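The Bottom of the Toy Bin, and Other Places Grit Goes to Retire

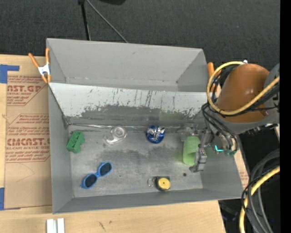 Every household has a container that gets filled, emptied and never washed. Ours lived under the stairs for 2 winters and smelled faintly of banana. The trick is to sort out which marks are dirt and which are damage before you reach for the scourer. Cloudy smudges like the ones on the grey floor of this bin are worth a go with warm water and dish soap. Scratched paint with bare metal showing, as on the pale sloped panel, is past cleaning, and more scrubbing will only give you more bare metal.

Plastic tubs
Bicarb on a damp cloth, small circles, rinse. Leave the lid off overnight. My neighbour Hongjun Qin swears by a sheet of newspaper scrunched in the bottom, and her tubs do smell of nothing, though they now also smell a bit of newspaper.

Plastic blocks
Lukewarm water in the laundry sink, a squirt of soap, 5 minutes. Drain them in a colander you don't love. Dry on an old towel, bumps down. Anything with a battery stays out of the sink, however sticky it is.

Painted metal
Soft cloth only. Touch up chips before February if you're anywhere humid, or rust will do its own decorating. I used a small tin of Kidard enamel in a colour called Dove, which dried the colour of a filing cabinet.

Labels
Cooking oil, ten minutes, then a plastic scraper. The Sterano price sticker on our biggest tub has survived this treatment twice and I've come to respect it.

Wipe the shelf as well while everything's off it. You won't want to do this again until next year.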